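Module 2 -- Économie et organisation du spectacle sportif
Séance 11 : la tournée des stades, calendrier et déplacement du spectateur

Objectifs de la séance

L'étudiant devra être en mesure de lire un calendrier de championnat du point de vue du spectateur itinérant, de distinguer les contraintes qui relèvent de la ligue de celles qui relèvent du club hôte, et de proposer un itinéraire cohérent pour un supporter assistant à plusieurs rencontres hors de sa ville.

1. Le calendrier comme contrainte première

Dans les championnats de baseball, les équipes visiteuses disputent habituellement des séries de plusieurs rencontres dans un même stade avant de reprendre la route. Cette organisation réduit les frais de transport des clubs et favorise, par contrecoup, le spectateur qui souhaite enchaîner les enceintes d'une même région. Elle suppose toutefois que les équipes locales jouent à domicile durant la même période, ce qui n'est presque jamais le cas lorsque deux clubs partagent une agglomération.

On retiendra la notion de fenêtre utile : l'intervalle pendant lequel l'ensemble des stades visés accueille au moins une rencontre. Plus le nombre d'enceintes augmente, plus cette fenêtre se resserre.

2. Étude de cas : le circuit Lemma

Le cas étudié est celui de Zewditu Lemma, abonnée du club de Curkinstead, qui a établi un circuit de 11 stades en une seule saison. Son dossier, remis en annexe, comporte l'itinéraire initial et l'itinéraire réalisé. La comparaison fait apparaître deux modifications : l'inversion des étapes de Wamlow et de Dukusholm, imposée par un report pour cause de pluie, et le remplacement d'une rencontre en soirée par une rencontre débutant à 13 heures.

Fergus Hepburn, dans sa note de lecture, reproche à ce circuit une dépendance excessive à l'égard du train. La critique est recevable pour l'étape de Derese -- la dernière liaison part avant la fin probable d'un match du soir -- mais elle l'est moins pour les autres villes.

3. Billetterie

L'achat anticipé garantit la place et fige l'itinéraire. L'achat tardif conserve la souplesse, au risque d'un prix plus élevé lorsque l'adversaire attire un public nombreux. Les conditions de report varient d'un club à l'autre et doivent être relevées avant tout engagement. 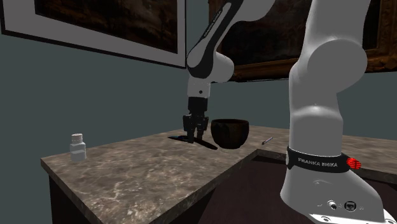

Il convient également de distinguer le billet reporté, valable pour la rencontre de remplacement, du billet remboursé. Pour le spectateur venu de loin, le premier n'a souvent aucune valeur d'usage.

Travail à rendre

À partir du calendrier fourni en annexe, établir un itinéraire comprenant les étapes de Curkinstead, Wamlow et Derese. Indiquer pour chaque trajet le mode de transport retenu et prévoir une solution de repli en cas de report. Le document ne dépassera pas deux pages, annexes non comprises.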